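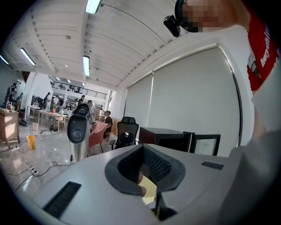
手持ちグリッパーRanelのカップ部。黒い縁の内側がメッシュの内張り。

2020年10月16日 Ranel 開放不良の件

昨日から持ち越していた「離したのに離れていない」件、ようやく形が見えてきたので、忘れないうちに書いておきます。長くなりそうなので、急いでいる人は最後のほうの「当面の使い方」だけでも読んでください。

まず症状から。トリガーを戻すとWeseroの画面では状態が「開」に変わるのに、カップの中の把持力が抜けず、つかんだものがそのまま残る。毎回ではありません。午前中は調子がよくて、正直なところ直ったのかと思ったくらいです。ところが昼休みをはさんで再開したら、また出ました。しかも今度は、残ったものを指で取ろうとしたところへ遅れて動作が入り、指先を軽く挟まれました。挟まれたのは私です。赤くなっただけで痛みもすぐ引きましたが、軽かったからよし、で済ませてはいけない類のことなので、ヒヤリハットの用紙にも同じ内容を書いて出してあります。

挟まれたあとはすぐ作業を止めて、電源を抜いて30秒待ってからカバーを開けました。この待ち時間は手順書の値どおりです。前は「まあ大丈夫だろう」と待たずに開けていたことが私にもあり、大いに反省しています。

調べたことを順番に。

最初に疑ったのは内張りのメッシュでした。Harjuの新しい内張りに替えたばかりで、縁のあたりが少し硬く、戻りを邪魔しているのではないかと。そこで古い内張りに戻して試したのですが、やはり同じ症状が出ます。Harjuには濡れ衣を着せてしまいました。新しいほうはあとで付け直しておきます。

次にトリガー側。スイッチの接点をテスターで見ながら何度も握ったり戻したりしましたが、きれいに切れていて怪しいところはありません。ばねも折れていないし、戻りも素直です。ここで一度手が止まって、お茶を飲みに行きました。

戻ってきてからログを読み直して、やっと気づいたのがWeseroの「開」の出し方です。あの表示はカップが開いたことを見て出しているのではなく、開けという指令を送った時点で出しているんですね。仕様書にもちゃんと書いてありました。私たちは画面の文字を見て「開いた」と思い込んで、手を入れていたわけです。ここは故障とは別の話ですが、けがにつながったのは故障そのものよりこちらのほうだと思っています。

そのうえで実際の動きを測ってみました。駆動側の電流を横に並べて記録し、空のカップで200回の開閉。遅れはほとんどの回で気にならない程度でしたが、悪い回では指令から動き出すまでに600ミリ秒かかっていました。この長さは、人が「あれ、残ってる」と気づいて指を伸ばすのにちょうど足りてしまいます。いやな数字です。

遅れた回がどういうときに出るのか、並べて眺めてもさっぱりわからなかったのですが、本体を左に大きくひねったときに続けて出ることに、測定を手伝ってくれた人が気づいてくれました。自分で握っていると手首の向きなんて意識しないものです。試しにケーブルの根元を指で押さえてひねると出ない。離すと出る。根元のコネクタを抜いてみたら、ピンのひとつに擦れた跡がありました。接触が途切れて通信をやり直している間、開放の指令が待たされている、というのが今の見立てです。ただし再送のログは残らない設定になっていたので、まだ直接の証拠はありません。見立ては見立てとして読んでください。

ケーブルの使用回数も台帳で当たりました。前回の交換から開閉で1,000回を超えたところで、交換の目安にはまだ遠いはずです。床を這わせて引き回しているうちに、根元に無理がかかっていたのかもしれません。電源タップのまわりも黒と白の線がからまったままで、移動するたびに引っかかるのは前から気になっていました。

とりあえずやったこと。コネクタを予備に交換。根元に曲がり止めを付けて、本体をひねっても力が直接かからないようにしました。交換後にもう一度、今度は左右にひねりながら同じ回数を回して、遅れは出ていません。ただ、出ないことを確かめるのは難しいもので、午前中にも一度だまされていますから、直ったとはまだ書かないでおきます。

当面の使い方
・画面の「開」は指令済みの意味。カップが開いたかどうかは目で見る。
・中に物が残ったら、指を入れる前に電源を抜く。先に呼びかけて、握っている人にも手を止めてもらう。
・取り出しには木のへらを使う。工具箱のふたの裏に挟んであります。
・本体を握る人と物を出し入れする人が別のときは、「入れます」「どうぞ」の声を必ずかける。面倒でもお願いします。
・遅れを感じたら、回数と手首の向きを台帳の余白に書いておいてください。走り書きで十分です。

残っている宿題。Weseroの再送ログを有効にする。表示の文言を「開」から「開放指令」に変えられないか問い合わせる(文字が長すぎて欄に入らないと言われそうな気もしますが)。擦れたピンの拡大写真を撮って、古いコネクタと一緒に袋に入れて棚へ。床の線はまとめ直して、通り道を避けて引き直す。それから、同じケーブルを使っているSkarkaの治具のほうも見ておきたいです。あちらは固定して使うのでひねる動きは少ないはずですが、根元の形が同じなので念のため。

昨日、症状を最初に見つけて「なんか変ですよ」と言ってくれた人に、そのとき私は「握り方じゃないかな」と返してしまいました。すみませんでした。またこういうことがあったら、遠慮なく作業を止めてください。指のほうは夕方にはもう何ともなく、こうして普通に打てています。

続きは再送ログが取れてから、次のページに書きます。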